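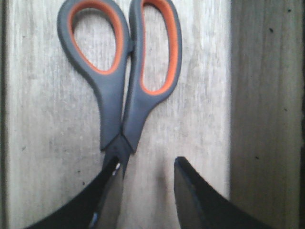

Monday, February 22, 2021

Bench day, and I finally got to the scissors drawer, which I've been promising Stuart Pickering since before the holidays. My rule going in was simple: anything that goes back in the shared drawer has to cut cleanly through felt all the way to the tips, and it has to be easy to spot when somebody leaves it under a pile of scraps (me, usually). The gray ones with the orange inside the finger loops win on the second point by a mile, even lying on that pale old wood. I do wish the orange went all the way around the outside too, but I'll take it!

Cutting test, same as last time: a strip of the Fallden felt, then a strip of canvas, then one sheet of plain paper to see if the blades fold it. The gray and orange pair went through felt and paper fine and chewed the canvas a bit near the tips. I put a drop of oil at the pivot, worked it open and shut for a while, wiped it off, tried again. Better. Still not what I'd call good on canvas, so they're going in the felt and paper side of the drawer. Please don't use them on wire, whoever you are.

The lopsided handles took me a minute. Big round loop for the thumb, long narrow one for the fingers, and once I quit fighting it my hand was a lot happier than with the old all-metal pair. Stuart is left-handed and hates them, so he keeps his own.

Two pairs go out for sharpening. I wrote "Giltuneck job" on the envelope so they don't get mixed up with the tin snips, which are a separate order and still not paid for. The 2000 grit paper is almost gone, so I only touched up the little nick on the embroidery pair and left everything else alone.

Also moved the rotary cutter blades to the top shelf, in the Clemudus box. The label still says buttons. Will fix.

To do: buy more 2000 grit, ask Stuart if he wants the two spare seam rippers, find the lid to the oil. Next full check in June, unless the canvas bags for the Escobar order eat another pair before then.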